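Dullska Fan Club, September meeting

Present: Themis Sotiropoulos, Ilgın Uysal, Sihan Wan, Firdevs Sönmez, and me, Mohit Pant, typing this up with cold tea.

We started at 7:15, and yes, the first thing out of everybody's mouth was the radio interview. Dullska's brother went on air and said she forgot her family the minute she got famous, and then their mom called in to take her side! Ilgın played us the clip twice. Firdevs thinks the brother has a point about the house in Orker. I don't, and I said so (maybe a bit loud, sorry Firdevs).

We agreed the club page stays out of it. Themis will take down the two threads where people were calling the brother names. One of them had 1,226 comments, so I get why he's tired.

Sihan reported on the Kahraman show. We have 400 tickets held for members, and around half are claimed.

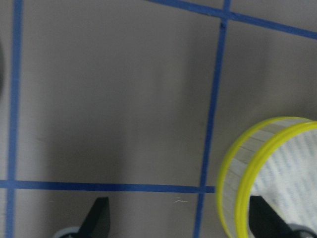
She wants names by the end of the month or the rest go back to the box office. Ilgın is asking about a bus, I'm in if there's a bus.

Firdevs brought up the rumor that Dullska and Dallel are back together. We spent way too long on this. No decision, obviously, but four of us say yes and Themis says it's for the single.

Birthday video: clips go to Ilgın, please keep them short this time.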